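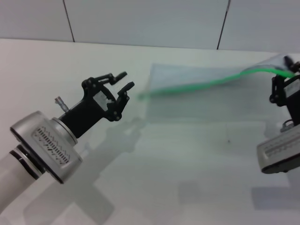
Figure 1. Poste à deux bras, feuille plastique translucide à liseré vert tenue par la pince droite.

Fiche de données et règles de bonne pratique
Jeu « Climine » : manipulation bimanuelle de films et feuilles souples
Responsable de la fiche : Ourania Raptis
Responsable des postes : Stavros Petridis
Révision de juillet

1. Objet

La présente fiche accompagne le jeu de données Climine et fixe les règles applicables à son enregistrement, à son annotation et à sa réutilisation. Elle s'adresse aux opérateurs des postes, aux annotateurs et aux équipes qui entraînent des modèles à partir des séquences. Les règles des sections 3 à 6 sont obligatoires pour toute nouvelle séquence versée au jeu. Celles de la section 7 s'appliquent aux utilisateurs externes.

Le jeu porte sur la saisie, le transfert, la dépose et le retournement d'objets minces et déformables : feuilles transparentes, pochettes, films d'emballage, intercalaires. Les objets rigides relèvent du jeu Fellach, dont la fiche est distincte.

2. Composition

Chaque séquence comprend un flux vidéo en vue de tête, les positions articulaires des deux bras, l'ouverture commandée et l'ouverture mesurée de chaque pince, ainsi qu'un fichier de consigne rédigé en français. La cadence vidéo est de 30 images par seconde. Une séquence dure au plus 34 secondes ; au-delà, elle est scindée au premier instant où les deux bras sont à l'arrêt.

Les séquences sont regroupées en lots de 20. Un lot correspond à un seul opérateur, un seul poste et un seul type d'objet. Le changement de l'un de ces éléments impose l'ouverture d'un nouveau lot, même si le précédent est incomplet.

3. Préparation du poste

3.1. Le plan de travail est blanc, mat et dégagé de tout objet étranger à la tâche. Il est essuyé à l'ouverture de chaque lot. Les poussières et marques ponctuelles qui subsistent sont tolérées et ne font l'objet d'aucune retouche des images.

3.2. L'éclairage est diffus et reste constant pendant toute la durée du lot. Les ombres portées des bras sur la table sont admises. Les reflets qui masquent le bord d'une feuille transparente ne le sont pas ; l'opérateur corrige alors l'orientation des lampes et recommence la séquence.

3.3. Les doigts des pinces sont contrôlés à l'œil avant la mise sous tension. Tout jeu anormal dans la tringlerie est signalé au responsable des postes et le bras concerné est retiré du service.

3.4. La procédure d'arrêt d'urgence est vérifiée en début de poste, puis consignée au registre Sachdeva. Aucune séquence n'est recevable si cette ligne du registre est vide.

4. Conduite de l'enregistrement

4.1. Nul ne place les mains dans le volume de travail tant que les bras sont alimentés en couple. La remise en place d'un objet tombé se fait bras immobilisés, après confirmation à voix haute.

4.2. Une feuille souple est saisie par un bord ou un coin. Lorsque la feuille porte un liseré de couleur, celui-ci sert de repère d'orientation dans la consigne (« saisir du côté du liseré », « liseré vers le haut »).

4.3. Lors d'un passage d'une pince à l'autre, la pince qui donne reste fermée jusqu'à ce que la pince qui reçoit soit refermée sur la matière. Une tension visible de la feuille entre les deux bras est acceptée si elle n'entraîne ni pli permanent ni déchirure.

4.4. Les échecs sont conservés. Une saisie manquée, suivie ou non d'une reprise, constitue une donnée valide et reçoit l'étiquette correspondante. L'opérateur n'interrompt la séquence qu'en cas de risque pour le matériel ou pour les personnes.

4.5. Après 6 séquences consécutives avec la même feuille, celle-ci est examinée et remplacée si elle est marquée.

5. Annotation

5.1. L'annotateur décrit l'état visible de l'objet et des pinces. Il ne déduit pas l'intention de l'opérateur à partir d'une image isolée.

5.2. Les étiquettes de contact admises sont : « tenu à gauche », « tenu à droite », « tenu des deux côtés », « non tenu », « incertain ». L'étiquette « incertain » est obligatoire lorsque l'extrémité de la feuille est floue ou se confond avec la table, cas fréquent avec les matières translucides.

5.3. Le flou de mouvement est signalé par un champ séparé. Il ne constitue pas un motif de rejet.

5.4. Les bras partiellement hors champ sont annotés pour leur seule partie visible. La position des segments masqués est fournie par les données articulaires et ne doit pas être estimée à l'image.

5.5. Un second annotateur relit chaque lot. Les désaccords sont transmis à O. Raptis, dont la décision est inscrite dans l'historique du lot.

6. Contrôle et versement

Le script de contrôle Fester vérifie la synchronisation des flux, la présence de la consigne et la cohérence entre l'ouverture mesurée des pinces et les étiquettes de contact. Un lot refusé est renvoyé à l'opérateur avec le relevé des écarts. Il n'est pas permis de corriger les mesures à la main.

Les images où apparaît un visage, un badge ou un document lisible sont écartées avant versement.

7. Utilisation et limites

Le jeu convient à l'apprentissage par imitation, à l'estimation d'état et à l'étude des transferts entre deux pinces. Il ne saurait servir à démontrer la conformité d'une installation aux exigences de sécurité qui lui sont applicables.

Les fonds sont uniformes et clairs. Les performances obtenues sur ces séquences ne préjugent pas du comportement sur un plan de travail encombré ou sombre. Les matières transparentes sans liseré sont sous-représentées dans la présente révision.

Toute publication fondée sur le jeu mentionne son nom et la révision employée. Les anomalies constatées sont adressées au responsable de la fiche, avec le numéro du lot et celui de la séquence.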